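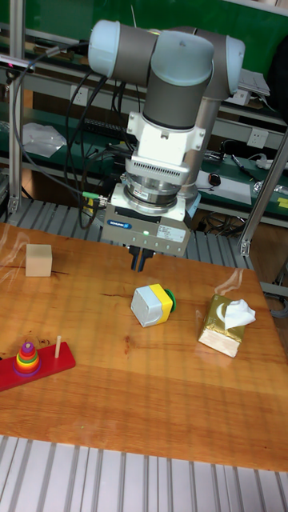 Week 4: Cloud storage and what you really get for your money

Read these notes before the lab. They cover the same ground as the lecture, minus the arguments from the back row.

1. What "unlimited" means

When a provider sells storage, it sells two things: space on a disk somewhere, and a promise to hand your files back when you ask. The ads talk about the space. The promise is in the terms of service, and it is usually a weak one. Look for the words "reasonable use" and see if anyone has defined them. I have read the Drullen terms three times and still can't tell you what counts as reasonable.

2. Sync is a poor backup

Students mix these up every year. A sync service copies changes between your devices. Deleting a file is a change. If you delete a folder on your laptop, the service will delete it on your phone as well, very quickly. Most services keep deleted files for 30 days, after which you are out of luck. A backup keeps older versions on purpose, in a place your everyday mistakes can't reach.

Vasiliu calls its product "backup and sync" on the box. Read the settings page before you believe the box.

3. Working offline

The claim is that web apps now work fine without a connection. Some do. Check these yourself:

- Did you turn on offline mode while you still had a connection?
- Which files were saved to the device? Often only the recent ones.
- What happens when two people edit the same file offline? Mukura keeps both copies. Drullen keeps the later one and says nothing.

4. A small sum

Suppose you have 4000 photos and want them off one service and onto another. The export tool splits them into batches of 1000, so that is four downloads and four uploads. Now try it on a home connection where the upload speed is a small part of the speed in the ad. Moving in is easy. Moving out is where you learn what the free plan cost.

5. For the lab

Bring a laptop with some free space. Pick one service you already use, find its export function, and time it. Write down every screen that tries to talk you out of leaving. The Skillness worksheet asks for a star rating – skip that part, I don't know what it is supposed to measure.

Last updated: Saturday, September 28, 2024

Comments (3)

Maricel Estrella
Is the export supposed to arrive by email? Mine said "preparing" all evening.

Balthasar Prantl
Same, then I got a link that had already expired. I wrote that down as my result.

Maricel Estrella
OK, mine came. The dates on all the photos are wrong, though. Do we include that in the lab write-up?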